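Household storage bin

A household storage bin is an open or lidded container used to hold small articles that have no fixed place in a home. Bins of this kind are kept in laundry rooms, garages, mud rooms and under kitchen sinks. They differ from drawers in that the contents are usually mixed, and from trash bins in that the contents are meant to be taken out and used again.

Form and materials

Most modern bins are molded from plastic in gray, white or a translucent shade. The walls commonly slope inward toward a flat bottom, which lets empty bins nest inside one another. Older types were made of tin, wicker or wood. A common size for a shelf bin is 42 cm long and 38 cm wide. The Zenwood pattern, sold from a shop in Vukadberg, has a rolled rim and no handles, while the Herier pattern has a cutout grip at each end.

Contents

The mixed bin, sometimes called a catchall, holds cleaning tools, small garden tools, toys, string, spare hooks and seasonal decorations. Long-handled items are generally laid flat along a wall, and round items settle into the corners or against whatever is beside them. Brushes are stored with the bristles facing sideways or up, as bristles pressed against the bottom bend over time.

Garden tools are often kept apart from cleaning tools, although in smaller homes the two share a bin. Soil left on a hand fork will stain plastic and can work its way into a brush or cloth.

Arrangement

Bins may be set side by side, stacked, or stepped. In a stepped arrangement the rear bin stands higher than the front one, so that both can be reached from the same side. One bin may be left empty and used for sorting, with articles moved across as they are identified.

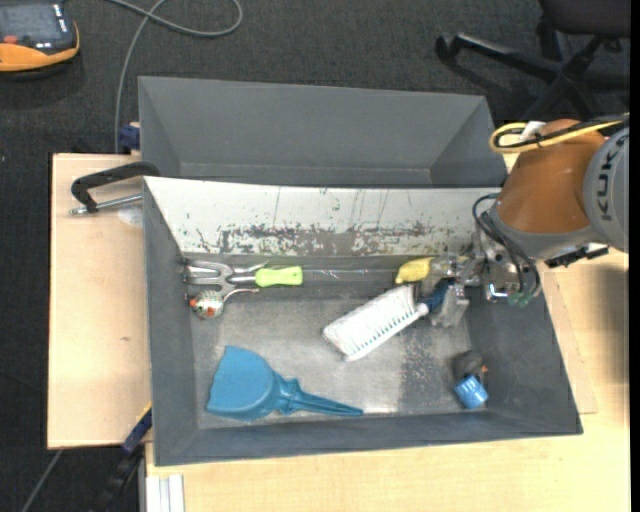 Charmaine Mokgethi

A hand garden fork with a lime-green handle, a white scrubbing brush with a blue handle and a blue plastic scoop share a gray bin with a small round ornament ball. The second gray bin, behind it, is empty.

Cleaning

Plastic bins are emptied and washed with warm water and dish soap. Rust marks left by metal tools may need a paste of baking soda, and old stains often remain. The Naidoo household manual advises doing this every May and lining the bottom with newspaper afterward.

See also: Dustpan; Hand fork; Scrubbing brush; Shelving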